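Chapter 4
A Morning at Gostell: Watching Folding Get Taught

Okay, before we get into grasp points and cloth models and all the rest of it, I want to tell you about a visit. I went to the Gostell open day on Jun 13, 2023 thinking I'd see a big shiny arm fold a T-shirt (I had my phone out and everything!). What I got was a bed, a pile of laundry and Mekdes Adugna handing me a gripper.

I should say I'd been teaching out of the old Zillthorpe notes for years at that point, and those notes treat a garment as a flat rectangle with corners. Lovely rectangle. I have never owned one. Mekdes laughed when I told her, and then she asked me to fold a sweater using only two pinching fingers per hand, and I was terrible at it. The cuff kept sliding away from me, and I kept wanting to use my palm, which you don't get to do.

"Slow down at the sleeve," she said. "Everybody rushes the sleeve."

So I gave the tools back and watched people who knew what they were doing.

4.1 The work at hand

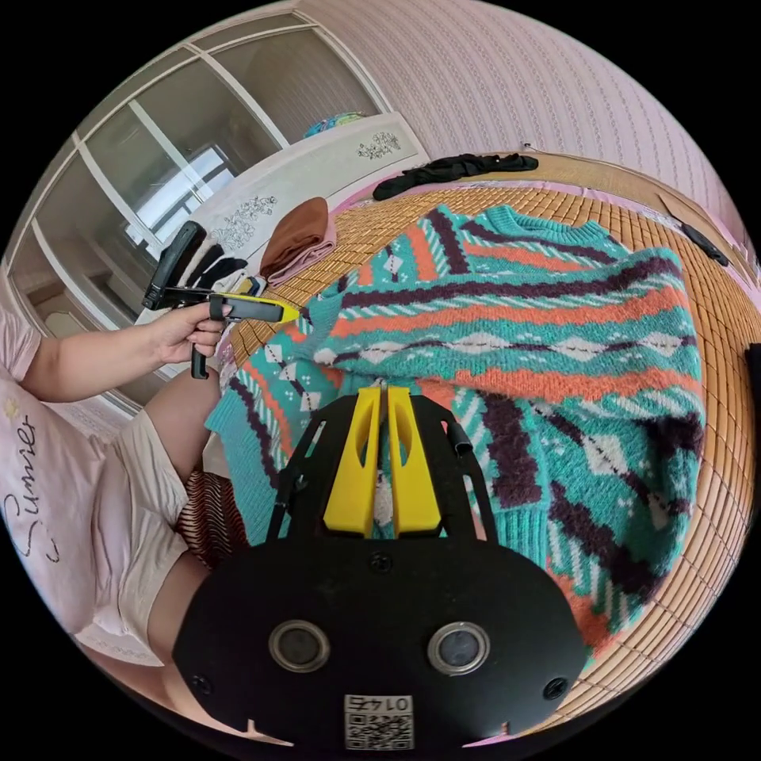
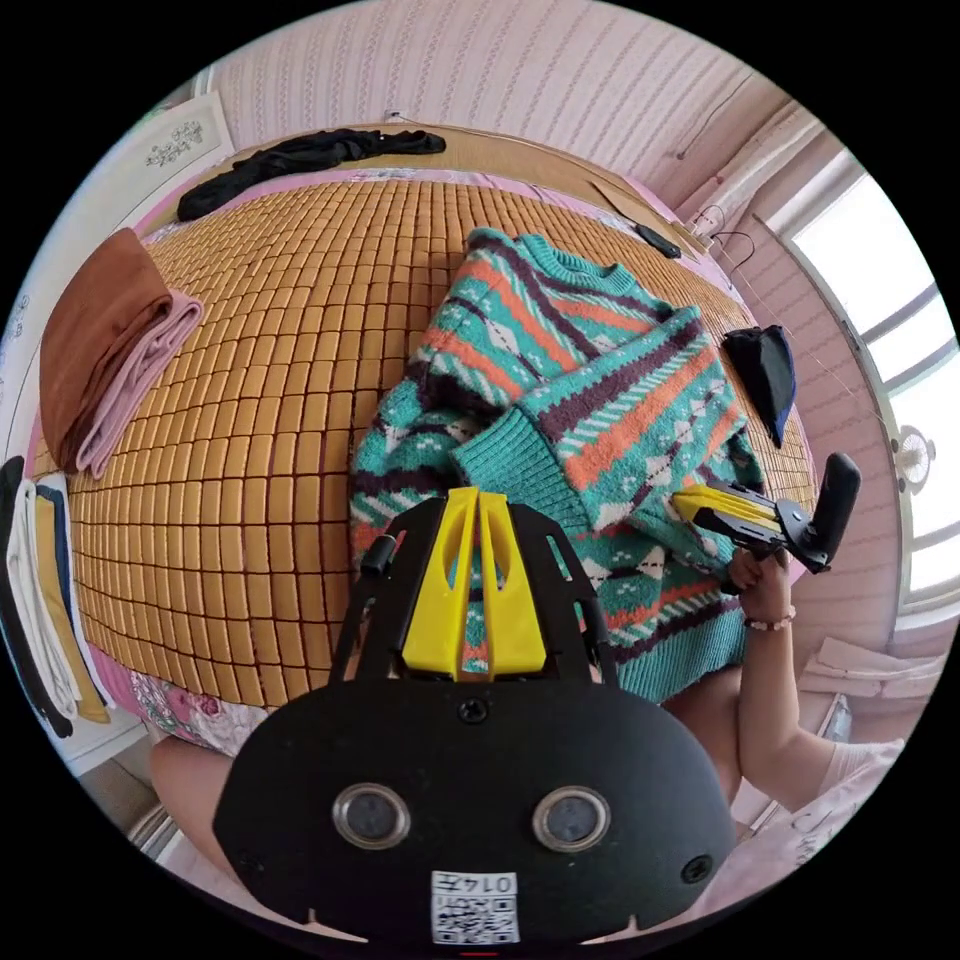
Two hand-held grippers and one knit sweater, on a bamboo mat.

4.2 What I wrote down

My notes from that day are a mess, but a few bits have lasted, and you'll meet them again all through this chapter.

First, ribbing. A ribbed cuff or collar is thicker than the knit next to it, so it gives two fingers something to hold. Bezawit Moges, who ran the afternoon talk, called cuffs "free handles," and I've stolen that phrase ever since. We'll use it in 4.5.

Second, the surface counts! Cloth on a smooth table slides one way and cloth on a woven mat slides another, and if all your practice folds come from one table you're going to be in trouble. Bezawit's target was 2000 folds, spread over 51 garments and 8 surfaces. I asked if 700 would do. She said it would do for towels.

Third, people fold differently, and they don't agree on when to start with the left sleeve. I had a long argument about this over lunch with a man from Bredgate (he's a body-first folder, I can't be friends with him).

Try it yourself before you read on. Take a sweater you like, hold two clothespins or kitchen tongs, and fold it. Write down every place you grabbed. Keep the list, you'll need it for the Issahaku method in 4.3.

14 shares | 3 comments

Related sections
4.3 The Issahaku method for picking grasp points
4.4 Why sleeves cross
4.5 Free handles: cuffs, collars and hems
Chapter 3 review: Rigid things

Contact the author | Copyright 2023 | Back to top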